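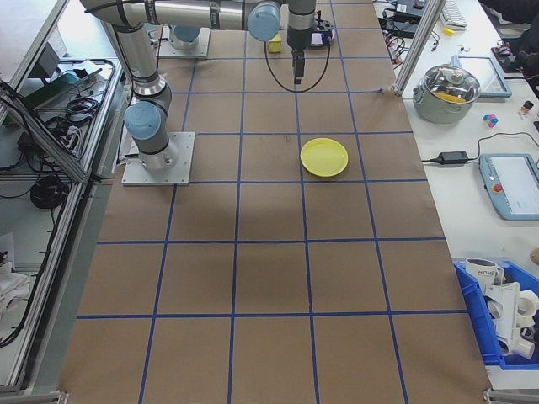

From: Oleksandra Karpenko
To: Flumberg Library Network members list
Date: 2018-07-22
Subject: Re: Interlibrary loan courier, new labels and the Jollitz stop

Dear colleagues,

Thank you to the branches that replied to the notice on courier changes. The questions from the Vumden branch cover most of what the other branches raised, so I am answering that message on the list, with the sender's agreement. The original is quoted in sections, with the office's reply under each.

> We understand that the courier will no longer stop at Jollitz on the
> way to us. Our evening patrons are used to picking up holds on the
> same day the van comes. Will the van now reach us earlier or later
> than before, and may we tell patrons so?

The van will reach Vumden earlier. The Jollitz stop moves to the return leg, and the driver will come to you directly from the Boiko depot. Please do not post an exact arrival time at the desk. The contract gives the carrier a morning window, and the office can hold the carrier to that window only. You may tell patrons that holds delivered in the morning will be on the shelf by mid-afternoon, provided your staff can check them in by then. Branches that cannot meet this should keep the wording now on their hold notices.

> The notice says that each branch may send up to 2 bins per run. In
> the weeks after school starts we have sent more than that. What
> happens to the extra items?

The limit of two bins applies to routine runs. A branch that expects to go over it should write to the network office by noon on the working day before the run and give the number of extra bins. The carrier has agreed to take them if there is room in the van, at no added charge. If there is no room, the bins stay with the sending branch until the next run. They should be kept in the staff area and should not be checked in again, as doing so resets the transit status and the receiving branch loses sight of the item.

Bins should be filled no higher than the inner rim. We have had several returned with split lids this spring, and the replacement lids come out of the same budget line as labels and straps.

> Our stock of old labels is large. We counted 1,000 or so in the
> supply cabinet. May we use them up before going over to the new ones?

I regret that the answer is no. The old labels carry the former depot code, and the sorting staff at Boiko will stop accepting it when the new schedule begins. An item sent under the old code will be set aside for hand sorting and may miss its connection. Please recycle the old sheets or cut them up for scrap paper. Each branch will receive a first supply of 200 new labels with the next delivery of office goods. Larger branches may ask for more on the usual supply form, under "Courier," and should leave the cost column blank.

Labels go on the front cover in the case of books and on the outside of the case for discs. They should not cover the barcode or the spine label. Rubber bands are still permitted for paper slips, but tape is not. The office has paid for two damaged art books from outside lenders this year, and in both instances the lender's complaint concerned tape on the jacket.

> Two of our patrons have asked whether they may return items borrowed
> from outside the network at any branch. The printed leaflet says yes
> and the web page says no.

The web page is correct. Items borrowed from a library outside the network must go back to the branch that placed the request. The leaflet was printed before the lending agreement was revised, and remaining copies should be withdrawn from public display. A revised leaflet is being prepared and will be sent to branches in December, together with the new calendar of closing days. Until then, please print the web page for any patron who wants the rules on paper.

If such an item is returned at the wrong branch all the same, staff should accept it without charge to the patron, place it in the courier bin with its paperwork, and send a short message to the branch that made the request. Please do not mail it to the lender directly. We had a case in which a book was mailed back in good faith and the borrowing branch went on sending overdue notices for six weeks.

> Finally, who should we call if the van does not come?

Please call the network office first and not the carrier. The office keeps a log of missed and late runs, and the log is what we rely on when service credits are worked out at the end of the quarter. A run that is reported only to the driver does not reach the log. Outside office hours, leave a message with the name of the branch, the time at which you stopped waiting, and the number of bins left behind. A message left before opening will be answered the same morning.

One further matter was not raised by Vumden but has come up elsewhere. Branches with a locked delivery entrance should check that the carrier holds a working key or code. Two branches changed their locks over the winter and the driver was not told. Codes should be given to the office by telephone and should not be posted to this list.

Corrections to the branch contact sheet may be sent to me directly. The sheet now lists a main contact and a substitute for every branch except Jollitz, where the substitute's name is still to be supplied.

Respectfully,

Oleksandra Karpenko
Resource Sharing Office
Flumberg Library Network

You are receiving this message as a subscriber to the members list. Replies go to the whole list. To change your delivery settings or leave the list, write to the list owner.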